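Foro Liapis > Casa y cocina > Fermentos y despensa

Tema: El agua de cocer arroz, ¿se guarda o se tira?

berenjena_triste
23 de agosto de 2024
Mi suegra guarda el agua de lavar el arroz. Mi cuñada guarda la de cocerlo. Las dos riegan con ella, las dos aseguran que la otra está matando las plantas y yo tengo la nevera llena de botellas turbias sin etiquetar. ¿Alguien con criterio, o al menos con plantas vivas?

Tornillo19
Lavar, siempre. La de cocer lleva sal, salvo que cuezas el arroz sin sal, y en ese caso el problema lo tienes en la mesa.

lamaridelpatio
Yo llevo 4 años regando los helechos con la de lavar y están preciosos. También les hablo, así que no sé a quién darle el mérito. Una vez por semana, recién hecha, y nunca la que lleva días por ahí, que luego huele el patio a bodega (pregúntale a los del segundo).

Flover_y_punto
Discrepo. Fermentada un par de días va mejor. Lo leí en el boletín del vivero Plandlow, que no será la Biblia pero tiene mejores fotos. Se deja en una botella con el tapón flojo, a la sombra, y luego se rebaja con agua del grifo.

Tornillo19
¿Rebajada cuánto? Porque «rebajar» en este foro ha significado de todo.

Flover_y_punto
Una parte de agua de arroz por 4 de grifo. Y el tapón FLOJO. Lo pongo en mayúsculas por experiencia propia y por el techo de mi cocina.

berenjena_triste
Perfecto, ahora tengo tres bandos y la misma nevera. ¿Y los mosquitos esos negros pequeñitos? Desde que riego con esto salen de la maceta como si hubiera puesto un bar.

lamaridelpatio
Eso es que te pasas regando, reina. Deja secar la tierra de arriba. La mosca del sustrato vive de la humedad y tú se la estás sirviendo con almidón.

zerkstead_sur
Entro solo para decir que mi abuela tiraba el agua del arroz por el fregadero y tenía una buganvilla que se veía desde la carretera. Entiendo que esto no le sirve a nadie.

Flover_y_punto
No, no sirve.

zerkstead_sur
Pues se veía desde la carretera.

Tornillo19
Yo haría la prueba como es debido: 2 potos iguales, misma ventana, uno con agua normal y otro con la de lavar. Un mes. Si no ves diferencia, vacías la nevera y le dices a tu familia que ha hablado la ciencia.

berenjena_triste
Tengo un poto y medio. El medio es culpa de mi cuñada.

lamaridelpatio
Pues corta un esqueje y ponlo en agua — del grifo, por favor, no me seas creativa — y cuando tenga raíces empezáis la guerra en igualdad de condiciones.

Flover_y_punto
Apoyo lo del esqueje. Sigo sin apoyar lo de la recién hecha. Y ponle la fecha a las botellas con un rotulador, que un día alguien con sed se va a llevar un disgusto.

Tornillo19
En mi casa ya pasó. Sobrevivió, pero desde entonces no me acepta ni una horchata.

berenjena_triste
Hecho, esqueje en un vaso y rotulador comprado. Os contaré en otoño, si me queda familia.
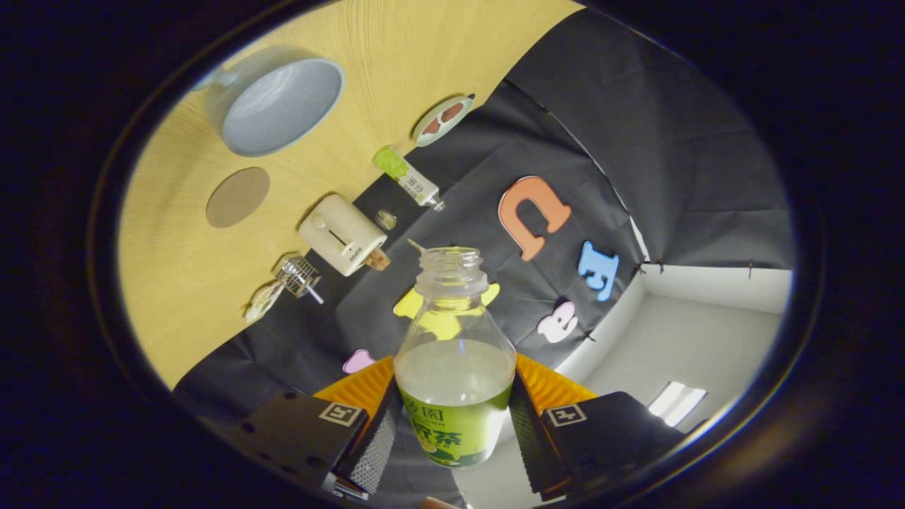 Botella sin tapón, líquido blanquecino y turbio con un punto amarillento.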